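Planning the Small Wedding: Notes From Our December Couples

From the Clekgate Events newsletter

We get more questions about small weddings than about anything else, so this month's main item is on that subject. It draws on two weddings we worked on last year, one at the Plustgate rooms and one in a family yard in Pruitt. Both couples agreed to let us share the details, including the parts that went wrong.

Serpil Güler and Emlyn Penry were engaged for two years before they picked a venue. They had started out with a guest list of 80 and a barn in mind. By the time they came to see us the list was down to 39, and the barn had been booked by someone else. Serpil told us the shorter list was a relief. Most of the names that came off were coworkers from jobs they had both left, and a few of her parents' neighbors. Emlyn's side was small to begin with.

They went with the Plustgate rooms, which we have used many times. The larger room seats everyone at long tables, and the smaller one works for the ceremony if you don't mind guests standing at the back. Serpil did mind, so the ceremony and the meal were both held in the larger room. The tables were already set along the walls, and the chairs were moved over to them after the vows. It took 21 minutes. Guests had drinks in the hallway in the meantime. We had planned for less time than that, and the hallway got warm. If you are thinking of doing the same, put some of the drinks outside or open the side door early.

The invitation question

Emlyn wanted to send the invitations by email. Serpil wanted paper. They settled on paper for family and email for friends, and this caused more trouble than either choice would have by itself. Two of Emlyn's friends never saw the message, and one aunt mailed her reply card to the old apartment. Our advice now is to pick one way to collect replies, whatever you send out. A phone number printed on the card is fine. So is a simple web form. Set the reply date a week before the caterer needs the final number, and start calling people the day after it passes.

If you are inviting people without a guest of their own, write the name of the person you mean on the envelope and leave it at that. You don't need to add a note. At a small wedding, most people will understand. The ones who call to ask can be told that the room is small.

Food

For the meal they hired Plondetti, a family kitchen that mostly does lunches. The menu was lamb with rice, a baked eggplant dish, a big green salad, and bread. Everything came out on platters, and people passed them down the table. Platters suit long tables well, but you need more serving spoons than you would think, and you need room in the middle. Serpil had chosen low bowls of white ranunculus and eucalyptus for the tables. Half of them ended up on the windowsills once the food arrived. They looked good there, and the couple took them home the next morning.

There was no tiered cake. They had a plain honey cake, baked by Emlyn's mother in three sheet pans and cut in the kitchen. Plondetti charged a small fee for plating it. Ask about this if you are bringing your own dessert, as many kitchens charge something and it is not always listed in the first quote.

The yard in Pruitt

Our second couple, Ferhat Canpolat and his wife, had the wedding at her parents' house. A yard wedding sounds like a way to save money, and sometimes it is. Theirs cost nearly the same as a room would have, once they had paid for the tent, the floor under the tent, the portable restrooms, and a generator. What they got for it was time. No one had to be out by eleven, and the family could set up slowly over several evenings.

The tent company needed the lawn to be dry for two days before they put down the floor. It rained on the first of those days. Tuncay Gündoğdu, who is Ferhat's uncle and was in charge of the setup, moved everything back by an evening and asked the rental firm to deliver the chairs in the morning. They agreed, with an extra charge. The chairs arrived at 9 a.m. and the ceremony was at four, so there was time to spare.

Some things Tuncay asked us to pass on:

Tell the neighbors a month ahead, in person, and give them a phone number for the night.

Find out where the sprinkler lines run before anybody drives a stake into the ground.

Work out the parking on paper. Cousins will park wherever they like if no one is standing at the corner.

Put one person in charge of the house keys.

The restrooms were placed behind the garage with a string of lights along the path. The lights were plugged into the same circuit as the coffee maker, and both went out during the toasts. The generator could have carried the coffee maker without trouble. We now ask every yard couple to write down each thing that will be plugged in, and where.

Dresses, suits and alterations

Serpil bought a sample dress, a plain long-sleeved crepe, and had it taken in twice. The first fitting was too early. If you are buying off the rack, we suggest a first fitting two months out and a last one in the final ten days, with the shoes you will be wearing. Bring the person who will be doing up the buttons. Her dress had a row of covered buttons down the back and her sister had never tried them before the morning of the wedding. A crochet hook helped.

Emlyn wore a dark green suit he already owned, with a new shirt. Ferhat rented. His jacket came with sleeves an inch too long and there was no time to swap it, so his mother-in-law tacked them up by hand.

Music

Neither couple hired a band. Sinan Çetinkaya played the saz during the ceremony at Plustgate and again after dinner, and the rest was a playlist on a borrowed speaker. If you use a playlist, download it. Put the phone on airplane mode and give it to one guest who does not mind missing a dance or two. Serpil's list was in three parts: quiet for the meal, older songs for the parents, and then everything else. She says she would make the middle part longer next time she is asked to do one for a friend. The parents stayed on the floor well after their songs had run out.

At the Pruitt wedding, the music in the yard had to end at ten. Afterward, people moved into the kitchen and sang. Ferhat says that was his favorite part of the night.

What they would change

We asked both couples the same question. Emlyn would have eaten more. He and Serpil spent most of the meal going from table to table, and their plates were cleared before they got back. We have since started setting aside two covered plates in the kitchen for the couple, and we recommend asking your caterer for this whoever you use.

Serpil would have taken the family pictures before the ceremony. They did them after, during the hallway drinks, and she missed talking to relatives who had to leave early. She had a list of groupings, but the list was in her bag and the bag was in a locked car.

Ferhat would have hired someone to take down the tent lights. He was on a ladder the next day at noon, still tired.

Dates and visits

The Plustgate rooms are open for bookings through next December. Evening visits are the easiest to arrange, and we can usually meet you there after six. Please let us know the size of your list when you write, even if it is only a first guess, and whether you would like the ceremony and the meal in the same room. Couples looking at a yard or other private property should send us the address and a rough sketch of the lot, with the house, the driveway, and any large trees marked.

The next issue will cover thank-you cards and what to do about gifts that arrive damaged. If you have a question on either, send it in by the end of the month. 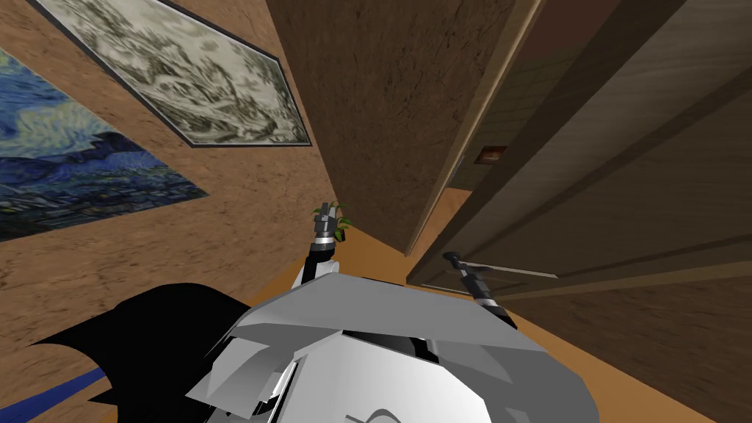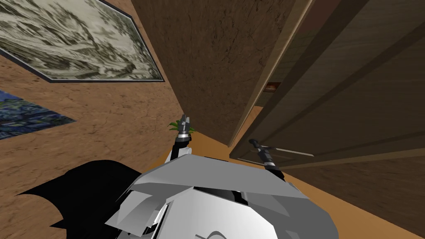
Two interior views, computer renderings. Paintings on the wall in the first; a wooden door in both.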